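Otine en première partie : ça valait le coup ?

cirex_fan a écrit :
Quelqu'un était au concert d'avril ? Je n'ai tenu que jusqu'au rappel, à cause du dernier train. Otine a rejoué la ballade du deuxième album ?

Marlou a écrit :
Oui, en duo avec Kusum Sengar. Elle est arrivée sur le deuxième couplet, sans annonce. Très beau moment, même si son micro était trop bas.

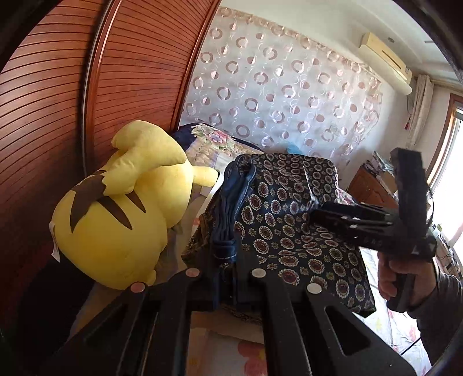 Pour le reste, 5 titres du nouvel album et aucun de l'EP. Dommage.

pathak38 a écrit :
Pas d'accord pour le micro. J'étais au balcon et on l'entendait très bien. C'est la basse qui couvrait tout.

Marlou a écrit :
Au balcon peut-être. Devant la scène, côté gauche, on perdait la moitié des paroles.

cirex_fan a écrit :
Merci. Il reste des places pour la date à l'Evo ?

pathak38 a écrit :
Il en restait 271 à midi, en placement libre.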